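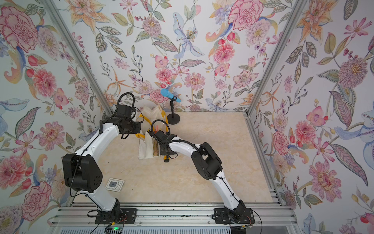
Figure 1. The student workcell during the bag task, with both arms mounted on the shared rail.

3.2 Workcell and student tasks

The cell was assembled by second-year students at Skirkolen as part of the January project course, supervised by Bergþóra Eyvindsson. Two arms stand side by side on one aluminium rail, facing a marble-patterned floor enclosed by three walls. The walls are papered in a floral print, and the same print was kept for all sessions. Control software was written by the students on top of Walix, with logging handled by Jarance.

Each of the 11 student pairs chose its own objects and wrote its own task sheet. The bag task uses a cream fabric tote with yellow straps. A microphone on a stand remains in the workspace as an obstacle and must not be touched. The knife task uses utility knives in several colours, heaped in the middle of the floor so that the handles overlap. Pairs were asked to record 240 episodes per task and to discard any in which an arm struck the rail. An episode was stopped after 900 control steps. In the knife task the left arm works at the heap while the right arm may be held clear of it.

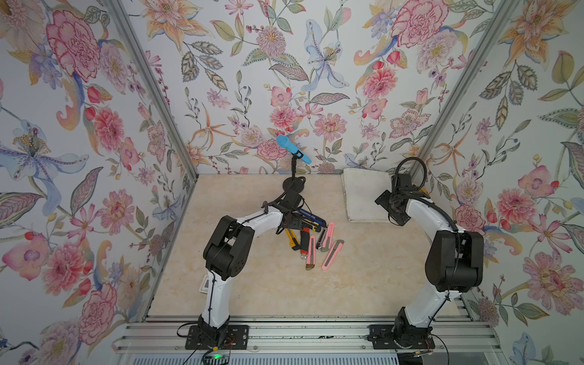 3.3 Marking of episodes

Episodes were marked by a pair other than the one that had recorded them. Where two markers disagreed, the episode was replayed and marked again by the supervisor. This was needed for 17 episodes.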